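Updated 2020-07-20. Prices have gone up a little. The answers have gone up a little too, in length, and for that I blame the inbox.

## Plillow: frequently asked questions

**What do you sell?**

Secondhand costume jewelry. Rings, brooches, clip-on earrings that bite, and necklaces that somebody's aunt wore to every wedding between two recessions. If you're looking for fine jewelry, there are shops with thick carpet for that.

**Is any of it real?**

All of it is real in the sense that you can drop it on your foot. As for diamonds, no. If we thought a stone was a diamond we'd be answering these questions from a boat.

**Will it turn my finger green?**

Maybe. Plated metal and skin have a complicated relationship, and hand lotion makes it worse. A coat of clear nail polish on the inside of the band buys you a few weeks. The green washes off with soap.

**What sizes do the rings come in?**

Whatever size they were when they reached us. Rings on stretchy bands fit most people, and adjustable ones fit everybody once and then slightly fewer people every time you bend them. We measure the fixed bands and put the size in the listing. We don't resize. I tried it on one of my own and now own a very small bracelet for a doll.

**How do I clean something with glued-in stones?**

Dry, soft toothbrush first. Then a barely damp cotton swab around the edges, and pat it with a cloth. Never soak it, and keep it away from the ultrasonic gadget you got for your glasses. Old glue lets go in water, and you'll be fishing rhinestones out of the sink trap at midnight.

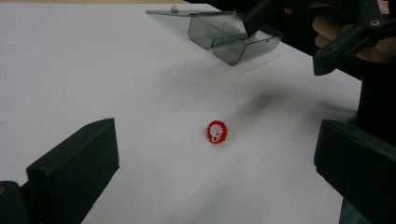 Åsmund Tangen wrote in to say that the toothbrush advice is fine as far as it goes, but that we should have mentioned hairspray. He put on his late mother's brooch, sprayed afterward, and has had a cloudy brooch ever since. Could we please tell people to do the hair first?

Do the hair first. Perfume too. Jewelry goes on last and comes off before anything else, including your shoes.

**A stone fell out. Is that covered?**

If it falls out within 10 days of arriving, yes. Mail it back with the stone if you have it, and we'll reset it or refund you, whichever you prefer. After that it's between you and a tube of jeweler's cement. Please don't use super glue. It leaves a white fog around the stone that looks like the thing has been breathing.

**Do you buy from the public?**

We do, in batches. Send photos first, taken near a window, on something plain. Bedspreads are not plain. Include the back of each piece, where the maker's mark would be if the maker had bothered. 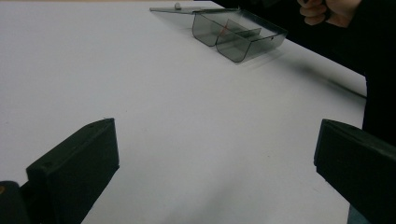 **Sigrun Dahlgren**

A few words on selling, as I'm the one who opens the boxes. Wrap each piece separately. Tissue is good, paper towel is fine, and cotton balls snag on every prong ever made. Chains should be fastened and threaded through a drinking straw, or they'll arrive as one chain. Send it all to Box 3732 with a note saying who you are. I once kept a cookie tin of brooches for a whole October waiting for its owner to wonder where it had gone.

**What do you pay?**

Not much for single pieces, better for a good lot. The most we've ever paid for one item is $73, for a signed Boström collar necklace, and I still think about whether I should have. If you don't like our offer, we'll mail everything back and you only pay the postage.

**What is a "Pemitell clasp," and why do your listings complain about it?**

It's the little barrel kind that screws shut and then unscrews itself while you're on the bus. Put a drop of beeswax on the thread.

**Can I visit?**

By appointment, at 821 Skokilen, upstairs. The bell doesn't work, so knock like you mean it. Bring the outfit if you're trying to match one. Describing a shade of red over email has never gone well for either side.

**Do you do gift wrapping?**

There's a box and there's ribbon. The bow is tied by me, and expectations should be set accordingly.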